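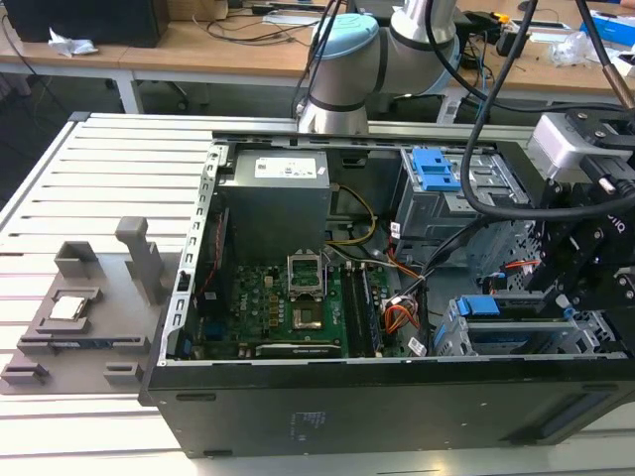
Figure 7.1 The work cell for the disassembly and assembly project, with the computer tower on its side and the parts tray to its left.

CHAPTER 7
Handling Parts That Were Not Made for Robots

In this chapter you will
plan a pick-and-place task with parts of different shapes
write a task sheet that breaks a job into moves
measure and record position error
design and print a holding fixture
decide which steps belong to the robot and which to a person

Up to now, every part your team has picked up was a block or a cylinder. The blocks had flat sides, they all weighed the same, and nothing bad happened when one was dropped. Those exercises were useful for learning how to set a tool point and teach a position. They did not tell you much about how a robot behaves around real products.

The project for this unit uses a desktop computer. A tower case is a good subject for a class because it holds many kinds of parts in a small space. Some slide, some click, some are held by a latch or a lever, and some are connected by wires that move when touched. Most were designed on the assumption that a person with two hands and good eyesight would be putting them in.

The class is divided into four work cells, named Huvier, Derkeo, Kuhlmann and Virelgate in the lab schedule. Each cell has an arm, a slatted platform and a computer. The computers are not all the same model, so a program written in one cell will not run in another without changes. Keep this in mind when you compare results in Section 7.5.

7.1 Looking at the Job Before Programming It

Look again at Figure 7.1. The processor is in a square holder on the tray, and the socket on the motherboard is open, with its metal bracket raised. For a person, moving the processor from one to the other is a short job. For the robot, it has to be written out as separate moves, and each move has to say where the gripper starts, where it ends, how far it opens and how fast it travels.

Begin with the approach. The walls of the case limit the directions from which the gripper can come in. The power supply and the drive cage stand higher than the board, and a path that is clear for the fingertips may not be clear for the body of the gripper or its cable. Teach a safe point above the case first, and make every path pass through it on the way in and on the way out.

Next, consider the contact. A processor is held by its edges. The gold-colored area in the socket must not be touched by anything, including fingers. A memory module is easier to grip but needs a firm push, and the push has to be straight down along the slot. If it goes in at an angle, one end seats and the other does not.

Last, consider the wires. A bundle of power wires does not stay where it was when you taught your points. Before each run, check that no wire crosses the path. If one does, move it by hand with the arm stopped.

7.2 The Fixture Tray

A robot that repeats a taught position can only succeed if the part is in the same place each time. The fixture tray does this work. It is 3D printed, with a raised or recessed shape for each part, and it is set on the platform beside the case.

Your team will print its own tray. Expect to print it more than once. In earlier classes, most first versions had recesses that were too tight, and the part lifted the whole tray when the gripper rose. Leave a small clearance on every side, then test the fit by hand before the arm goes near it. A tray with a sloped lip at the top of each recess will guide a part that arrives slightly off center.

Write the version number on the bottom of the tray. Teams that skip this often end up using measurements from an old one.

7.3 The Task Sheet

Each team turns in a task sheet before it is allowed to run at normal speed. The sheet for the full project has 11 steps. For each step, write the part, the start and end points, the grip width, and what the team will do if the step fails. "Stop and call the instructor" is an acceptable entry for some steps, but not for all of them.

All first runs are made at 40 percent speed, with one team member at the stop button. That person does nothing else during the run — no notes, no tools, no phone.

By the end of the unit, usually in May, each team will have logged some 150 runs. Failed runs are logged the same way as good ones, with the step number and the position of the part when the arm stopped.

Before You Go On

Choose one part of a desktop computer that is held by a latch. Write the moves needed to release it using a gripper with two fingers. Mark any move that would need a second hand, and bring the list to the lab.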